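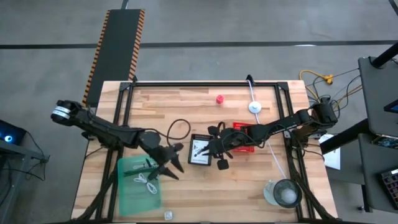
4.2 Recording a hand-over task on the two-arm table

Complete section 4.1 (homing and gripper check) first. The steps below apply to the Bomine table with both follower arms powered and the leader handles connected.

1. Set out the trays and the items to be sorted. Keep everything inside the side rails.

2. Open a new session on the operator screen and enter a task name. Use the same name for every take of the same task.

3. Take hold of both leader handles and press the left pedal once. The arms match your hand position over 12 seconds. Hold still until the tone sounds.

CAUTION: Stay clear of the table while the arms are matching. Do not reach in to straighten an item.

4. Press the right pedal to start recording. Move the first arm to the item and close the gripper slowly.
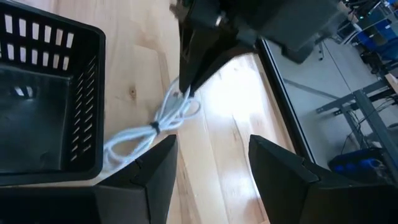

5. For cables, grip the loops near the tie – not the plug. Lift straight up until the item clears the rim of the tray, then move across.

6. Open the gripper only when the item is over the tray it belongs in. Pause for one second before you move away.

NOTE: If you fumble a grasp, carry on and try again in the same take. Majumder keeps takes with one retry. Takes with two or more should be marked "discard".

7. To move a tray, bring one gripper down at the rim and keep the other close by.
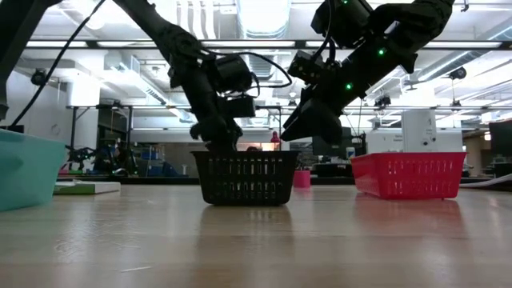 Figure 4-3. Left gripper at the rim of the black basket, right gripper alongside.

8. Return both arms to the rest position and press the right pedal to stop. A take longer than 30 seconds is split into two files.

9. Rearrange the items by hand before the next take. Change the position of at least one tray.
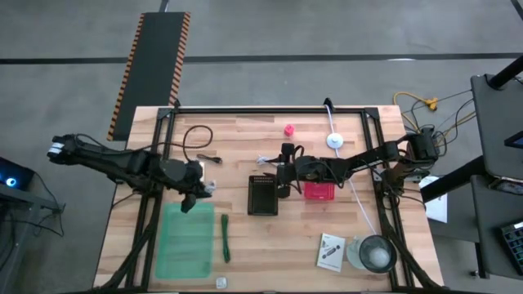
Small items can go anywhere both arms can reach, but leave a hand's width between them. Record 17 good takes before you start training.

If the arms lag behind the handles, stop and check the cable run at each base. Error 1538 means a wrist motor has overheated – switch off and wait until the fault clears.

Section revised by Rokeya Selvanayagam, Inville. Continue to 4.3, Reviewing takes.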